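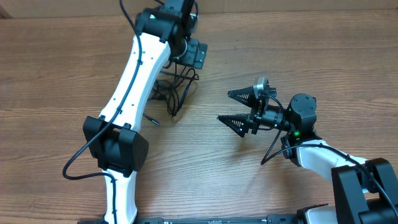

Cable storage fails at the bend. A cord put away in a tight coil keeps a memory of it, and when it comes out again the jacket lifts off the table at every old turn. The usual household bundle of thin black cable, lying on a wooden tabletop, shows the common result: loops lying over one another, several pinched into narrow points, one long loop trailing to a low tip and another reaching off to the right. A point is worse than a loop. In a loop the conductor strands share the bend over a distance, while at a point the outer strands carry most of the strain.

Chenxi Xiao repaired lamps and radios before she opened Dimholm, a workshop that does nothing except rewire and re-sort other people's cords. Her oldest job on the shelf is a floor lamp from 1932 whose cloth-covered flex had been wound around its own base for decades. The cloth survived. The rubber under it did not, and it came away in flakes at each turn.

Her method for a tangle begins with a clear surface of at least twice the width of the bundle. Wood is preferred to glass, as the grain gives a little friction and a freed loop stays where it is put. Both ends are found first and pulled outward by a hand's width. The center is then loosened by lifting, never by drawing on an end, which closes whatever knot is inside. Most bundles open in 3 or 4 lifts. Xiao allows herself 8 before she puts the thing down and goes for coffee.

Coiling is done in alternate directions, one turn over and the next turn under, so that the twist put in by one is taken out by the other. Thick cable should be given the widest circle the drawer permits. Thin cable will accept a circle the size of a saucer, and for that reason it is usually wound far smaller than it should be.

For ties, the shop uses a hook-and-loop strip sold by Trollov, cut to length and fixed to one end of the cord so it cannot wander off. The Mao clip is neater but grips too hard on soft jackets -- Xiao keeps a tray of dented samples. Wire twists are refused.

Labels go near the plug, written before the coil is closed. A cord that fits nothing in the house goes into the Grimier box by the door, which is emptied in April.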